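정보시스템 운영 자주 묻는 질문
웹 서비스 재배포, 인증서 갱신, 로그 보관

본 페이지는 내부 웹 서버와 애플리케이션 풀을 이용하는 부서에서 자주 접수되는 문의를 정리한 것입니다. 신청 양식은 업무 포털 Gamis의 '전산 신청' 메뉴에서 내려받으실 수 있습니다. 이 페이지의 내용과 개별 통지문의 내용이 다를 경우에는 개별 통지문이 우선합니다.

1. 일반 사항

문. 이 안내는 누구에게 적용됩니까?
답. Gamis 계정을 보유하고 내부 웹 서버에 하나 이상의 사이트를 게시하고 있는 모든 부서에 적용됩니다. 외부 호스팅 업체를 통해 운영되는 사이트는 적용 대상에서 제외되며, 해당 사이트의 관리 책임은 계약을 체결한 부서에 있습니다.

문. 애플리케이션 풀이란 무엇이며, 부서별로 몇 개까지 사용할 수 있습니까?
답. 애플리케이션 풀은 웹 사이트의 작업 프로세스를 다른 사이트와 분리하여 실행하는 단위입니다. 부서별 기본 할당은 두 개입니다. 추가 할당이 필요한 경우 사유서를 첨부하여 신청하시기 바랍니다. 현재 내부 서버군에서 운영 중인 풀은 총 73개이며, 신규 할당은 여유 자원의 범위 내에서 승인됩니다.

문. 풀의 재생(recycle) 주기를 변경할 수 있습니까?
답. 변경할 수 있습니다. 기본값은 매일 오전 4시이며, 배치 작업과 시간이 겹치는 부서는 오전 2시 또는 오전 5시 중에서 선택할 수 있습니다. 임의 시각의 지정은 지원하지 않습니다. 메모리 한도에 따른 재생은 시각 설정과 별도로 동작합니다.

문. 세션 정보가 재생 시점에 사라집니다. 정상입니까?
답. 세션을 프로세스 내부(InProc)에 저장하도록 구성한 경우에는 정상적인 동작입니다. 세션을 유지해야 하는 업무라면 상태 서버 또는 데이터베이스 저장 방식으로 전환하여 주시기 바랍니다. 전환 절차는 배포 지침서의 '세션 상태' 항에 기재되어 있습니다.
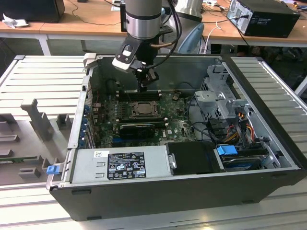

측면 패널을 분리한 데스크톱 본체의 내부

2. 배포 및 변경

문. 새 버전을 배포하려면 어떤 절차를 거쳐야 합니까?
답. 검증 서버 Bielecka에 먼저 배포한 후 담당자의 확인을 받아야 합니다. 확인이 완료된 배포 패키지에 한하여 운영 서버 Mater로 이관됩니다. 운영 서버에 직접 파일을 복사하는 방식은 허용되지 않으며, 해당 권한은 일반 계정에 부여되지 않습니다.

문. 검증 서버에서는 정상이었으나 운영 서버에서 500 오류가 발생합니다.
답. 다음 항목을 순서대로 확인하시기 바랍니다.
가) web.config의 연결 문자열이 운영 환경의 값으로 변환되었는지 여부
나) 풀의 .NET CLR 버전과 파이프라인 모드가 검증 서버와 일치하는지 여부
다) 풀 계정에 로그 폴더 쓰기 권한이 부여되어 있는지 여부
라) 32비트 라이브러리를 사용하는 경우 '32비트 응용 프로그램 사용' 설정값
위 항목으로 원인이 확인되지 않으면 오류 발생 시각과 요청 주소를 기재하여 장애 접수를 하여 주시기 바랍니다. 화면 갈무리만 첨부된 접수는 처리가 지연될 수 있습니다.

문. 배포한 내용을 이전 버전으로 되돌릴 수 있습니까?
답. 직전 두 개 버전까지 복원할 수 있습니다. 데이터베이스 스키마가 함께 변경된 경우에는 파일 복원만으로 정상 동작이 보장되지 않으므로, 배포 신청 시 제출한 복원 계획서에 따라 진행합니다. 복원 계획서가 없는 스키마 변경은 접수하지 않습니다.

문. URL 재작성 규칙을 부서에서 직접 수정해도 됩니까?
답. 사이트 단위 규칙은 배포 패키지에 포함하여 수정할 수 있습니다. 서버 단위 규칙은 다른 사이트에 영향을 미치므로 운영 담당자만 변경할 수 있습니다. 규칙 변경 문의는 Ilari Turunen 앞으로 보내 주십시오.

문. 업로드 파일의 크기 제한을 늘릴 수 있습니까?
답. 요청당 기본 한도는 40MB입니다. 한도 상향은 사이트 단위로 승인하며, 요청 필터링 설정과 애플리케이션 설정을 함께 변경하여야 합니다. 둘 중 한쪽만 변경하면 낮은 쪽의 값이 적용됩니다.

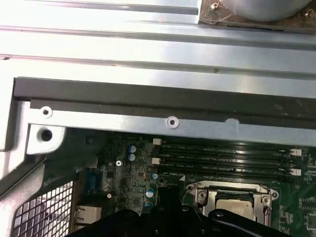 소관 부서: 정보시스템실 웹플랫폼운영팀

3. 인증서 및 접속

문. 인증서 갱신은 누가 신청합니까?
답. 내부 도메인 인증서는 본 팀에서 일괄 갱신하므로 별도의 신청이 필요하지 않습니다. 부서에서 자체적으로 취득한 외부 도메인 인증서는 만료 전에 갱신본을 PFX 형식으로 제출하여야 합니다. 개인 키의 암호는 인증서 파일과 분리하여 전달하시고, 전자우편 본문에는 기재하지 마십시오.

문. 올해의 일괄 갱신은 언제 이루어집니까?
답. 6월 중에 실시합니다. 작업은 오후 11시 이후에 진행되며, 사이트별로 바인딩을 교체하는 동안 짧은 접속 중단이 발생할 수 있습니다. 사이트별 작업 순서는 Gamis 공지란에 게시됩니다.

문. 갱신 이후 일부 프로그램에서만 인증서 오류가 표시됩니다.
답. 해당 프로그램이 이전 인증서의 지문을 고정하여 사용하고 있을 가능성이 있습니다. 설정 파일에 지문 값이 직접 기재되어 있는지 확인하시기 바랍니다. 중간 인증서가 누락된 경우에도 같은 증상이 나타나므로, 오류 문구 전체를 함께 제출하여 주십시오.

문. 구형 암호화 프로토콜만 지원하는 장비가 있습니다. 예외를 인정받을 수 있습니까?
답. TLS 1.0 및 1.1에 대한 예외는 더 이상 승인하지 않습니다. 교체가 완료되지 않은 장비는 중계 서버 Brirnwood를 경유하도록 구성할 수 있으며, 이 경우 장비의 고정 IP 주소와 교체 예정 시기를 신청서에 기재하여야 합니다. 중계 서버의 사용 허가는 장비 단위로 부여되며 다른 장비에 이전할 수 없습니다.

문. 외부에서 관리 화면에 접속할 수 있습니까?
답. 관리 화면은 내부망과 가상사설망에서만 접속할 수 있습니다. 특정 협력사의 접속이 필요한 경우에는 해당 부서장의 승인을 받은 후 기간을 정하여 신청하시기 바랍니다. 기간이 만료된 접속 허가는 자동으로 해제됩니다.

4. 로그 및 백업

문. 접속 로그는 어디에서 확인합니까?
답. Gamis의 '로그 조회' 메뉴에서 소속 부서 사이트의 로그를 확인할 수 있습니다. 조회 화면에는 한 번에 최대 497행이 표시되며, 그 이상의 자료가 필요한 경우 파일 내려받기를 이용하여 주십시오. 시각은 협정 세계시로 기록되므로 한국 시각과 대조할 때에는 아홉 시간을 더하여야 합니다.

문. 다른 부서 사이트의 로그를 열람할 수 있습니까?
답. 열람할 수 없습니다. 연계 장애의 원인을 확인하기 위하여 필요한 경우에는 해당 부서의 동의를 받아 본 팀이 관련 구간만 발췌하여 제공합니다. 발췌 자료에서 이용자 식별 정보는 삭제됩니다.
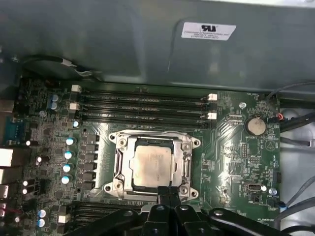
발췌 자료의 제공은 동의서가 접수된 순서에 따르며, 보안 사고와 관련된 요청은 우선하여 처리합니다. 제공된 자료는 신청서에 기재한 목적 외의 용도로 사용할 수 없고, 확인이 끝난 후에는 신청 부서에서 파기하여야 합니다.

문. 백업 대상에는 무엇이 포함됩니까?
답. 사이트의 콘텐츠 폴더, 서버 구성 파일 및 등록된 데이터베이스가 포함됩니다. 임시 폴더와 캐시 폴더는 제외됩니다. 이용자가 올린 파일을 콘텐츠 폴더 밖에 저장하는 사이트는 해당 경로를 별도로 등록하여야 하며, 등록되지 않은 경로의 자료는 복구할 수 없습니다.

문. 삭제한 파일의 복구를 신청하려면 어떻게 해야 합니까?
답. 서식 701호 '자료 복구 신청서'를 작성하여 제출하시기 바랍니다. 파일의 전체 경로와 마지막으로 정상 확인한 시각을 반드시 기재하여야 합니다. 복구된 자료는 원래 위치에 덮어쓰지 않고 별도 폴더로 제공됩니다.

5. 문의처

배포 및 풀 설정: Ilari Turunen
인증서 및 중계 서버: Dalva Marinho
로그 조회 및 발췌: Adebayo Danladi
백업 및 복구: Virgilio Estrella

전화 문의는 오전 9시부터 오후 5시까지 내선 497번으로 받습니다. 야간 장애는 Gamis의 '긴급 접수' 단추를 이용하여 주시기 바라며, 단순 문의를 긴급으로 접수한 경우에는 일반 문의로 전환하여 처리합니다.

관련 문서: 웹 서비스 배포 지침서, 내부 도메인 명명 기준, 서식 701호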